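Recording a Live Set on a Small Budget: Flumine at Sostcombe Hall
Project report by Raíssa Magalhães and Arlindo Figueiredo 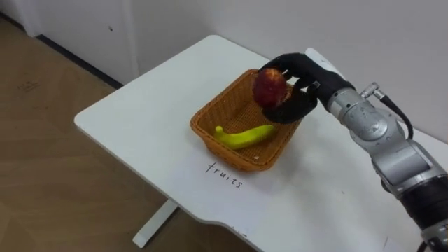 Our project was to record a full concert by the local metal band Flumine and release it as a free download. The show took place in September at Sostcombe Hall, and the set had 9 songs, 2 of them new. We wanted to find out whether two students with borrowed microphones could make a recording the band would be willing to put its name on. Before the show we drew up a plan that put every sound source into a group, and we labeled the groups in plain words. A label like the handwritten "fruits" on the white table, under the basket with the banana in it, is enough for anyone to know what belongs there. Ours said "drums," "guitars," "voice" and "room," and we used the same four words on the cables, the mixer and the computer files.

Setup

The hall let us in at 1530. Drums took the longest. The kick drum microphone picked up a rattle from a loose pedal, and we lost a good part of the sound check looking for it. We took guitars from the amplifiers and voice from the hall's own mixer. The room microphones went on the balcony rail.

Problems

The voice channel was too loud during the third song and the signal distorted. Arlindo turned it down before the fourth. We could not repair the third song fully, so in the final mix the room microphones carry most of the voice there. The bass is also weaker than we wanted in both new songs.

Results

The band approved the mix after one round of changes. They asked for more crowd noise between songs and a shorter gap before the encore. The download was titled Flillirov, after the closing song, and reached 3000 plays by the end of the term. Raíssa did the mixing and Arlindo wrote the track notes. The session files are stored on the department drive.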